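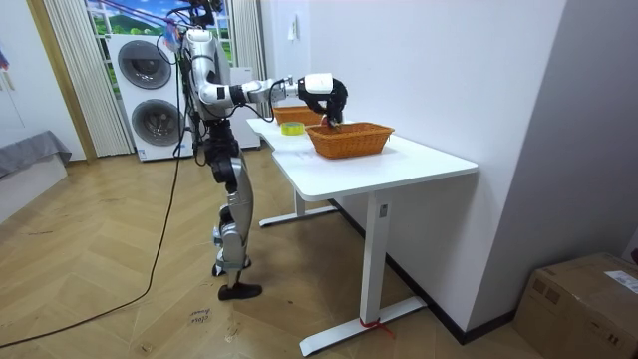 Open day at the Bartoš basket workshop, Drakstead

I went to Drakstead on Sep 3, 2023 with my neighbor Jozefína Murín, who wanted to see how willow is split. The train from Custine takes 26 minutes, and from the station it is a short walk uphill.

Ifor Lewis led our group of 29 visitors. He showed first the soaking tanks, then the sorting room, where the rods are tied by length. The willow is cut in February and it must rest before anyone can weave with it. I did not know this before.

The best part for me was the base weaving. One weaver let us try – my base was very crooked, and she took it apart kindly.

In the shop a small bread basket costs 95 crowns and the big log basket 359. Jozefína bought two small ones. Coffee was served in the yard, but the cake was finished before our group came. The next tour is in spring, and one must write to them for a place.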